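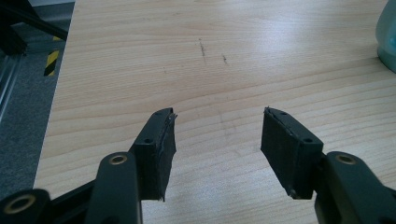
Two small dark marks, near the top. One is a thin streak and the other is more like a short dash.

Kyung-hwa Byun
11th March
The table has two scuffs and I decided today is the day I deal with them. I will write everything in this thread, because last time I cleaned a table I forgot what I did and then I could not repeat it.

2/ The table came with the flat. I rent through Irent, and in the paper they gave me it says only "table, wood, good condition". I don't know if the top is real wood or a printed one. The grain goes in soft waves from left to right and it is very pretty, but I cannot judge from that.

3/ I also don't know how old the marks are. The ceiling light is so strong on that side that half the grain looks washed out. You can sit there for weeks and see only the shine. I noticed them when I was looking for a dropped earring.

4/ Kirsty Rudd told me to begin with the weakest thing and wait before the next one. So: soft cloth, warm water, one drop of dish soap. Wipe along the grain, then dry with a second cloth.

5/ Result: the faint smudges next to them are gone. The two dark marks did not move. The short one is maybe a little lighter, but I may be wishing.

6/ Second try, a white pencil eraser. Please use a white one, the pink one can leave color. I rubbed the short mark very gently for 3 minutes and it came off! I was so happy that I called my sister.

7/ The long one is more stubborn. With the eraser it became thinner at the lower end and then it stopped. I passed my fingernail over it and I feel nothing, so I think it is something left on top and not a scratch.

8/ Several people are writing me to use the melamine sponge. Thank you, but Leandro Sotomayor did this on his desk in October and now he has a dull spot, bigger than the mark was. I prefer a streak to a dull spot.

9/ Leandro, sorry for telling your story in public.

10/ Third try will be a little baking soda with water, first on the underside where it cannot be seen. If the underside stays the same after it dries, I will do the streak tomorrow after breakfast.

11/ For the person who asked about the deposit: I wrote to Irent and they answered that small marks are normal use. I still want it clean. I look at this table every day.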